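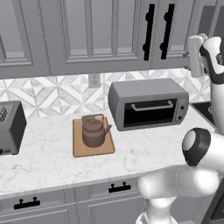

Chiamaka Akinola
Samstag, 1. August 2020

Ticket 1.819, Wärmepumpe Grondus, Störung »Vorlauf«. Seit Mai offen.

Der Support von Ilex hat den Fühler zum zweiten Mal getauscht. Anzeige danach: 70 Grad, am Heizkörper lauwarm. Laut Techniker »normal nach Neustart«. Das glaube ich erst, wenn es im Protokoll steht. 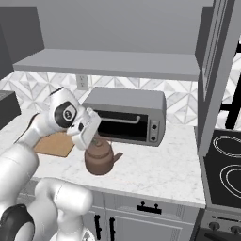

Neustart also wiederholt, Werte unverändert. Benavides vermutet jetzt die Platine – dieselbe, die im Mai angeblich geprüft wurde. Prüfbericht angefordert, bisher keine Antwort. Status bleibt offen.

Diese Website verwendet Cookies. Akzeptieren | Einstellungen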